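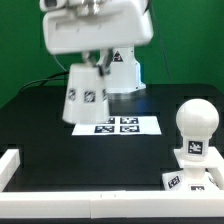
# Budgeting for a second arm cell: what am I leaving out?

Posted in Equipment and Buying

We have one table-top arm doing pick and place with tagged parts, and we want to add a second station by July. I've been asked for a costed list and I'd like it to be right first time. The arm and gripper are already quoted through Sernix, so leave those out. It's everything around them I'm unsure of.

So far I have:

- black table top
- green backdrop
- white rails for the edge of the work area
- printed marker sheets
- a set of white parts with tags on them
- cables and fixings

I've put 510 pounds against the lot. Is that sensible, and would you buy the parts or make them?

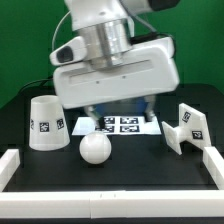 *Current station: ball, cone and spool-shaped part, with the six-tag sheet.*

Table space is fixed, so the second station will be the same size as the first. I can move money between lines but the total has to go in by the end of the month.

**tablesaw_and_tape**

---

**northbench**

510 is fine if you already own a decent bench. If the bench has to come out of it as well, you'll run short.

Make the parts. We had a quote from Plirkik for a set of 20 and it came to almost as much as the rest of our list put together. We printed our own in white and stuck the tags on afterwards. Budget for spares of whatever gets picked up most. I would order 3 of each and keep one in a drawer with its tags unopened.

Things I'd add to your list:

- **Lighting.** Your top looks fairly glossy in places in the first picture. We had trouble reading tags near a reflection and ended up paying for two diffused lamps. A properly matt sheet for the top may be the cheaper fix, so price both.
- **Cable clips and sleeving.** Small money, but put it on its own line or it comes out of someone's pocket.
- **Spare gripper fingers.** Ask Sernix to put them on the same quote as the arm. Ours took 11 weeks when ordered separately.
- **Marker sheets on something stiff.** Paper curls. Any sign shop will mount them on board.

Also check whether both stations need the same tag layout. You've got a sheet with four tags in one picture and six in the other. Decide which is the standard before you pay for printing.

---

**Szűcs**

Just get the Skundo kit, it has rails and a backdrop in it. Can't remember what we paid.

---

**m_oakes_workshop**

The Skundo kit is all right, but check the rail lengths before ordering. Ours came in one size and had to be cut to fit the bench. If you already have a rail that works, measure it and order plain lengths, joined in the middle like yours.

I agree on making the parts. Don't forget to cost the time, though. Our finance people wanted labour shown even when it was in-house, and the form came back to me twice over it.

One more line for you: a contingency. I put in a tenth and used all of it on brackets and a longer power lead.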